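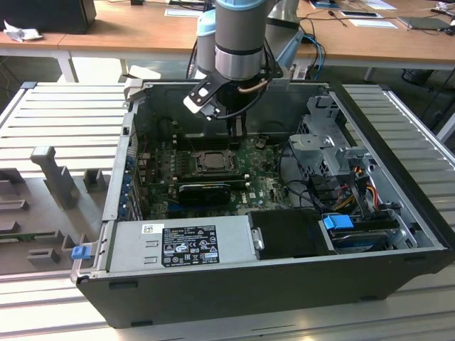
Harpreet Beaulieu wrote that my deadlift stalls because my grip gives out before my back does, and that I should quit using straps. I'm not sure I agree, so I'm putting the whole thing up as a question.

Deadlift stuck at 300, grip or something else?

I train at home, four evenings a week, and pull once, on Saturday. Bodyweight is 165. I have been at 300 for a single since October. Double overhand I lose the bar at the knee. With straps I can hold it fine but it still slows down in the same place, and I have never locked out anything heavier. I do rows, chins and some good mornings after. The bar is a Sovero, fairly smooth, bought used. Should I drop the straps, change grip, or work on something else first?

3 answers

Vibeke Thoroddsen
If it slows at the knee with straps and without, grip is one problem and the pull is another. Treat them separately.

For the grip, do all warmup sets double overhand with chalk and no straps. After your last heavy set, take a lighter weight and hold it at the top until your fingers start to open. 2 holds is plenty. Smooth bars are harder to hang on to, so some of this may be the bar. A mixed grip on the top single is fine, but switch hands from week to week on the warmups.

For the knee, pause deadlifts helped me more than anything. Stop for a full second just below the kneecap, then finish. Start with 185 or so for triples and add five pounds a week as long as the pause stays honest. Keep the bar against your legs. Most people who slow down there have let it drift forward off the floor – film a set from the side and check.

I would also stop testing the single every week. Pull triples for six weeks, then try it again.

mukmont_lifter
just eat more. I was 165 too and nothing moved till I gained weight

Harpreet Beaulieu
I said the same thing in the other thread and I still think the straps should go, at least on everything but the top set. But Vibeke is right that they don't explain the slow spot, I missed that part of your post.

One thing to add. If good mornings come after heavy pulls you are probably too tired to get much from them. Move them to another day and keep them light. I used 95 for sets of eight all winter and my lower back got a lot stronger.

Comment from the original poster
Thanks. Filmed it and the bar does drift, maybe two inches. Going to try the pauses and leave the straps in the bag for warmups. Will the holds get in the way of chins the next day?

Vibeke Thoroddsen
They might the first week. Do fewer chins if your hands are sore.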